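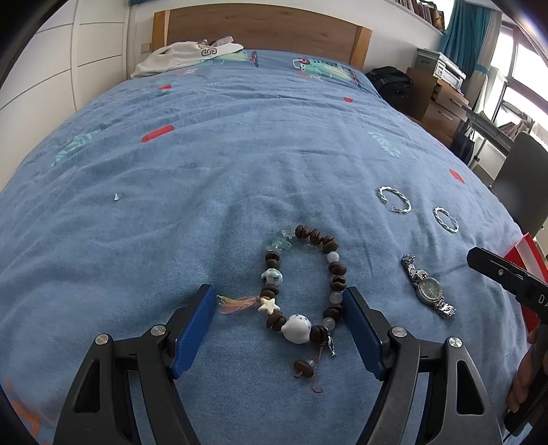
Brown beads and pale green stones on a blue duvet.

From the sideline: two wins on the road and one very long bus

Well, we're back, and I still can't feel my left leg. For anyone who missed it, the women's side had a pair of away games this month, first up at Brukelov and then across to Cekis, and we came home with the lot. Two games, two wins, and only one goal let in (a corner, in the wind, off somebody's shin, and I'm not saying whose).

I'll start with Brukelov because that's the one people keep asking me about. You know what that ground is like. It slopes, the far touchline is more clay than grass, and the visitors' change room has one working tap. We went up there last season and got pulled apart down the wings, so this time the coaches had our fullbacks sitting much deeper, and for the first half hour I thought it was going to be nil-all and a miserable trip home. We couldn't string three passes together! Every ball we played uphill came straight back at us.

Then it settled. Our midfield worked out that the short ball was on if they stopped looking for the long one, and we started getting corners. The goal came in the 52nd minute, a low cross from the right and a proper scruffy finish at the near post. I spilled tea all down my jacket. After that we defended, and defended, and defended some more, and our keeper made a save with her feet in stoppage time that I'd pay to see again. One-nil, and a lot of mud in the bus.

Cekis was a different sort of game altogether. Flat ground, lovely grass, and a real crowd for once. They counted 400 through the gate, which for a regional fixture in October is something, and most of them were loud. I thought it might rattle the younger players. If it did, they hid it well. We scored early from a free kick, Cekis got their one back just before the break from that corner, and then it was end to end for ages. I'd have taken the draw, to be fair. I'd even started working out what a draw would do to the table on the back of my program. Then in the 81st minute we won the ball high up, two quick passes and a shot across the keeper, in off the post. I have no voice left, so if you ring me this week, be patient.

A few bits and pieces while I've got you.

The win puts us level on points with Cordeiro at the top, but they're ahead on goal difference, and we've still got to play them at home. That's the one to get along to. Kickoff is 2 pm, gates open at noon, and please use the back paddock for parking. The neighbours were very decent about the last home game and I'd like to keep it that way.

The Drito Cup draw is out as well and we've been given a home tie in the first round, against whoever comes through the preliminary. I know the cup isn't everyone's favourite, with the extra midweek training and all, but I love it. Give me a cold night under lights and a bag of hot chips any time.

We're short of linespeople for the under-14s. You don't need experience, and there's a short course at the clubrooms before the cup games start. Put your name on the sheet by the canteen if you can manage even one morning.

The lost property box is full again too: odd socks, drink bottles and a perfectly good rain jacket in a kid's size. Have a dig through it when you're next down.

And thank you to everybody who made the drive to both games. I could hear you from the bench side at Cekis, even over the home crowd, and so could the players. See you at the Cordeiro game. Bring a folding chair, the front row of the stand is still being repainted.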